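Flollura Household Help
Community Questions > Kitchen > Food Storage and Packed Meals

Setting out plates and a lunch box for packing at a communal table

Posted by Štefánia Koubek, 21 July 2021
Viewed 295 times

I coordinate the midday meal arrangements at a small adult day center. Several of our members eat part of their meal at the table and take the remainder home in a lidded lunch box. The plates and the boxes are all plastic, and the work is done at one long table with a brown covering.

Our written procedure dates from February and states only that "plates and containers shall be made ready before service." In practice each member of staff makes them ready in a different way. Some stack the plates and pack the boxes at the far end of the table. Others place a box beside each plate. Lids are regularly put on the wrong base, and on two occasions a box has gone home with the portion intended for someone else.

I would be grateful for advice on the following points. Is there an accepted arrangement for two plates and one box when two people share them? Should the lid be on or off while the plates are being filled? Is there any benefit in giving each person a plate of a fixed color? We have 39 members, and I would prefer a rule that can be written in a few lines and posted on the wall.

Sorin Costache
Member, 230 replies

The arrangement in use at our facility is a single row, with one plate on the left, the lunch box in the middle and the second plate on the right. We adopted it for pairs of members who share a box, such as married couples, and have since extended it to the whole room. The box is within equal reach of both plates, and a serving spoon does not have to pass over one person's meal to reach the other's.

Space should be left on each side of the box. A hand's width is sufficient. When the items are pushed together, the rim of a plate tends to catch the corner of the box, and sauces are spilled at precisely that point.

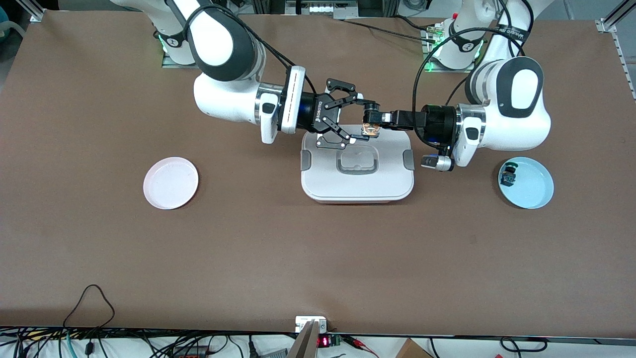

Plates of two colors are worth the small additional expense. In our case pink is always on the left and light blue is always on the right, and the seating list is marked accordingly. Members who have difficulty reading a name card are generally able to remember a color. The box should be of neither color, so that it is understood to belong to the pair. White is suitable, and it also takes a written label well.

With regard to lids, our rule is that the lid remains on until the plates have been filled. It is then removed, placed upside down behind the box and replaced as soon as packing is complete. A lid left leaning against a plate will be knocked to the floor. Before the box leaves the table, one person presses down all four corners in turn. A lid that sits slightly high should be taken off and seated again, as food trapped under the rim is the usual cause.

For mismatched lids, mark the base and the lid with the same number. We use adhesive labels from Bognár, which are sold in sheets of 50. They should be applied to a clean, dry surface and left overnight before the first wash. Number the short side of the base — not the underside, where the number cannot be read without lifting a full box.

Small dry items, such as a cracker or a piece of dried fruit, should go in last and in a paper cup. Placed directly against a moist dish they soften before the member arrives home.

previswood_kitchen

We just keep the boxes on a cart and bring them out after. Less on the table. The Brudard ones with clips on the sides stay shut better but some of our residents could not open them, so please try one with your members before ordering.

Štefánia Koubek
Original poster

Thank you both. The single row will be introduced for the pairs first, and I have asked for the bases and lids to be numbered this week. The cart is not practical for us, as the passage behind the table is too narrow when chairs are occupied.

One further point for Mr. Costache, if he is able to reply. Where a member uses only the left hand, do you move the box to that side, or does the row remain as it is?

Sorin Costache

The row remains as it is. A member of staff packs the box for that person, and the plate is turned so that the food to be cut is nearest the left hand.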